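Clakach Round Table: Table Clearing Set

README, version 12
Last revised 24 Feb 2026

Summary

This set covers one household job: clearing packaging off a round living room table. The things on the table are empty or near-empty boxes, wrappers, snack bags and small household goods. Most are packaging of the kind that piles up between cleanings. The set has 577 clips from 70 sessions, recorded in homes at two sites, Clakach and Hirholm. All of the material shown on this page is from Clakach.

The room

The Clakach room is a family living room in daily use. A cream leather sofa stands close to the table and a gray wooden crib is against the back wall. Furniture was left where the household keeps it. Cardboard boxes and other belongings on the floor were also left alone unless they blocked the way to the table. Expect the background to change from one session to the next.

The table

Round, with a light blue cloth. The cloth has fine ribs, and light packaging can drag on it when pushed. It was straightened at the start of a session and not again until the end, so folds and shifts near the edge are normal. The wooden tabletop may show under the hem.

Items

Item names are kept general. We do not record brands, even where the print is readable. The names used most often are:

carton: any folding cardboard box, open or closed
slim box: a carton much narrower than it is tall
snack bag: crinkled plastic food packaging
wrapper: any other thin plastic or paper, flat or balled up
bottle: any drink bottle with a lid
loose: anything that fits none of the above

An open carton keeps the name carton even if it is crushed. A bottle is never trash in this set. It stays on the table or gets moved aside. 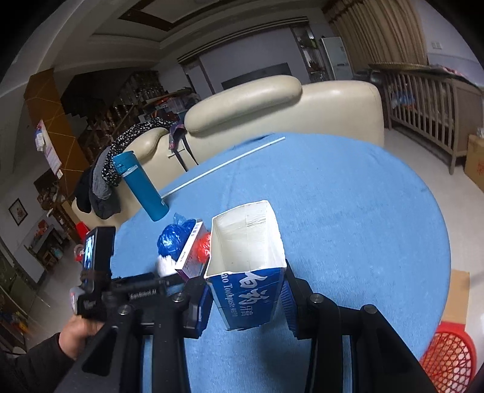 Clakach, table items. Open toothpaste carton, slim white and magenta box, crumpled plastic, teal bottle.

Items were put down by hand in small groups, close enough to touch. Groups were not arranged to a plan. Overlap is common, and 154 clips have at least one item partly hidden by another at the start. These are marked "overlap" in the index file. Wrappers are the usual thing to be hidden, most often under the edge of a carton.

Where things go

Packaging goes in the wastebasket beside the table. Everything else stays. If a piece lands on the floor it is left there and the clip is marked "floor". It does not count as cleared, even when it is touching the basket.

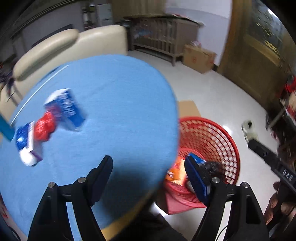 The basket at Clakach is red plastic with a lattice pattern. It was not emptied on a fixed schedule, and a session can begin with wrappers already in it. It also moves and tips over the course of a session, so do not assume one position or angle. Hirholm uses a different basket and a square table, described in the Hirholm README.

Files

index.csv: one row per clip, with site, session, item names and marks
items.csv: item names and short notes
clips/: one folder per session
notes.txt: free text from each session, not edited

Known problems

Small print on packaging is often soft or blurred. Please do not use this set for reading text.
"wrapper" and "snack bag" were mixed up in the early sessions. We fixed the ones we found.
Sessions recorded in May have no notes.

Related sets

Assunção covers kitchen counters and uses the same item names. Vorau covers packing and has its own list.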